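Progress report to the Hendthorpe fund
Project: Brindari table-laying arm, simulation stage
Prepared by Soledad Bravo, Lellport workshop
21 July 2021

Work since the last report

The plan agreed with you was to finish the simulated grasp trials and begin moving the controller onto the real arm. The trials are finished. The move has not begun, and I am not asking for the next payment until the fault below is understood.

The fault is a false "object held" signal. In a batch of 100 simulated runs the controller logged a secure grasp in every one, a result I did not believe when I saw it. Fulgencio Cabello replayed the runs and found cases where the signal was raised before there was any grip force worth the name. The arm then began its lift as though all was well. Our score counted the signal and nothing else, so these runs went down as successes.

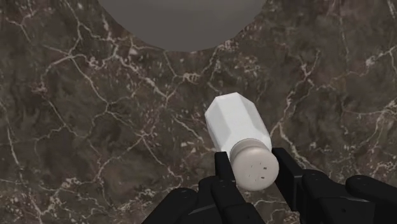 The false signal comes from the way the controller decides that the jaws have closed on something. It compares the gap between the fingertips with the expected width of the object, and if the two are close enough it reports a grasp. Force is read but hardly weighed. The shaker is an awkward test of this. Its body is faceted and the cap is round, so the width the controller ought to expect depends on which part lies between the jaws. With the fingertips either side of the cap, as they are in this view, a width taken from the body is the wrong figure to check against. Peñalver, who supplied the object models, give one width per object. We accepted that without asking enough questions, and I include myself.

I should also withdraw a sentence from my previous report, where I wrote that grasping was "largely solved". It was solved by our own scoring.

Safety

No real hardware was involved and no one was at risk. On the real arm the same fault could mean a dropped or thrown object near a person laying a table. The lift command is therefore locked out on the real controller. It stays locked until I sign it off.

What happens next

Fulgencio is rewriting the grasp check so that force must hold steady for 3 readings in a row before a lift is allowed. I expect this to help. I also expect it to bring out failures the old check was hiding, and the success figure will probably fall. Please do not read that as the project going backwards.

The full batch will be run again with the new check, scored on whether the object stays in the jaws to the end of the lift. Work on the real arm moves to October. I would treat that date with some caution, as the simulated contact forces have never been compared with measured ones.

Spending is within budget. The travel money is unspent and we would like to put it towards a force sensor for the bench.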